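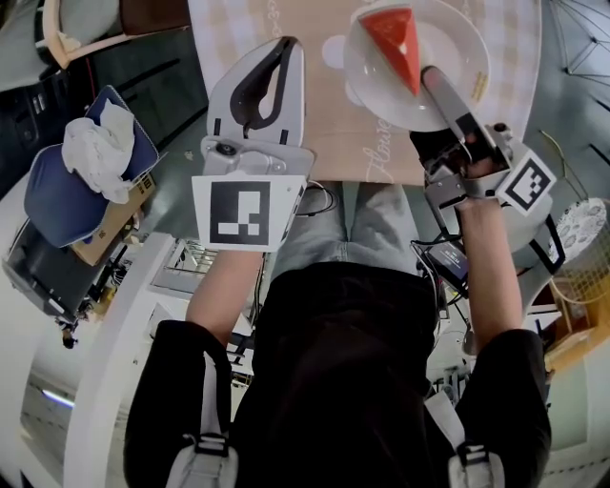
Wenura Adds Tabletop Sessions to Hand-Held Gripper Recordings

ORKATTHORPE, Monday, December 31, 2018 – Wenura has extended its collection of manipulation examples to dining tables, the company said in a year-end technical note. The recordings are made by people working with a pair of hand-held grippers and will be used to train a control policy for two-armed robots.

The note puts the tabletop set at 3,522 accepted recordings, gathered since September at sites in Orkatthorpe and Stustmont. A further 565 were rejected during review. The most common grounds for rejection were a lost marker track and a gap in one of the two gripper streams.

Each operator sits or stands at the table wearing a backpack and holds one gripper in each hand. A printed square marker is fixed to each device so that its position can be recovered from video. The two grippers used in a session do not have to match. Wenura permits different finger shapes on the left and right sides, provided that both are entered in the session record before the first take.

Plates and food make up the largest group of tasks in the new set. Operators are asked to steady a plate by its edge, turn it, slide it toward or away from the body, and move it to another part of the table. Cake slices were added to the object list in October, after the first review found that nearly all the earlier examples used rigid items.

"A cup gives the same contact every time, within limits," said Fengying Wei, who manages data collection at the Orkatthorpe site. "A slice of cake on a plate does not. The operator slows down, and we want the slowdown in the data."

Wei said operators receive a task card with a start state and an end state but no instructions on how to get from one to the other. Takes in which the operator hesitates, releases the plate and grips it again are kept. Takes in which a bare hand touches the object are not.

Tablecloths are left on. Patterned cloth was excluded in an earlier trial at Panyasiri, where the tables were covered in plain gray sheet, and the resulting policy performed poorly on household tables. The present protocol calls for furniture and household goods near the table to stay where they are, apart from anything that blocks the operator's elbows.

Sessions are recorded in blocks of 5 takes on one task, after which the objects are changed or moved. Operators check the connection to both grippers between blocks. Cable routing has been the main practical complaint, according to the note, mostly in seated work, where a loose loop can catch on the chair or drop between the knees. A shorter lead is being tested at Stustmont.

Review is done by hand. Cuiping Zheng, who leads labeling, said her group marks the first contact, the moment of release and any slip in each recording. Automatic segmentation was tried on the first batch and dropped for plate tasks.

"When a finger presses on the rim and the plate has not moved yet, the software reads that as idle," Zheng said. "For our purposes it is the most useful part of the take – the force is being set up there."

Zheng said 648 of the accepted recordings have been held back for testing. They come from tables that do not appear in the training portion, and the objects were chosen separately. No results from the test portion have been released.

The note lists several limits in the current set. Gripper position is less reliable when a marker is turned sharply away from the camera, and the effect is worse on the right-hand side for right-handed operators, who tend to roll the wrist inward when pressing down. Contact force is not measured directly. Soft foods are represented mainly by cake and bread, and there are no recordings with liquids.

Wenura plans to continue seated sessions at both sites through the winter and to add stacked saucers and flatware to the task cards. Standing sessions at kitchen counters will follow once the marker mounts have been revised. The company has not set a date for releasing the recordings to outside groups.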